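Right. We have been looking for a bigger flat for six months and I have opinions about floor plans now. Thread, I'm afraid.

1/ The word "compact" has lost all meaning. So has "bright". I have stood in a "bright" living room at noon with the torch on my phone, next to an agent called Meinrad Strebel who told me the light was better in May.

2/ Square metres are a matter of faith. One listing said 60. We took a tape measure and got a lot less, and Mr Strebel explained that the figure included "the balcony and a share of the stairs". I have never wanted a share of the stairs.

3/ Then there are the new builds, where you can't measure anything as it's still a hole with a digger in it. What you get is a brochure and a handshake.
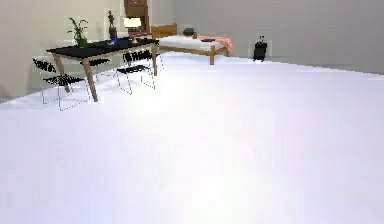 Black-topped table, tan legs, acres of floor.

4/ I have a soft spot for these rooms. There's never a clothes horse in them. Our present flat is a clothes horse with some rooms attached.

5/ My friend Najwa Nasrallah bought off-plan in Keltden and her advice was to ignore the furniture and ask where the boiler goes. I asked. The boiler goes in the second bedroom. It has the better view.

6/ Also ask about the pillar. If a plan has a small black square on it, that's a pillar, and it will be exactly where your sofa wants to be. I didn't know this in the spring. I was happier in the spring.

7/ Service charges. The place in Trumumia wanted 378 a month, which covers the lift, the gardening and a "residents' lounge". We went to see the lounge. It had two chairs and a leaflet about the lounge.

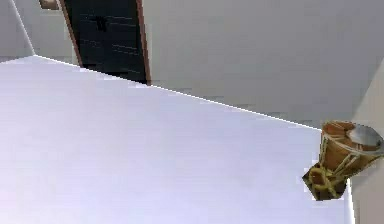 8/ And parking is extra, obviously. Another 41 a month for a space you have to reverse into past a bin store. Barış can't reverse. He has many other qualities and I listed them to him in the car park for quite some time.

9/ Questions I now ask at every viewing: which wall is next to the neighbour's telly, who lives upstairs, do they own a drum kit, how old is the roof, why are you selling. The last one gets you a very long look at somebody's shoes.

10/ Things I have been told in reply: "they're a quiet couple", "define drum kit", and "the roof is original", said as if it were a fireplace.

11/ We did put an offer in once. Lovely kitchen, sensible hall, cupboard you could stand up in. We were outbid by a man who hadn't even been inside. I hope he gets the stairs.

12/ Current position: staying put till the autumn. We've spent 150 on shelves, moved the clothes horse to the hall, and can no longer open the front door all the way.

13/ A new listing has just come up. "Compact, bright, would suit a couple." Viewing at half nine. I've charged the torch.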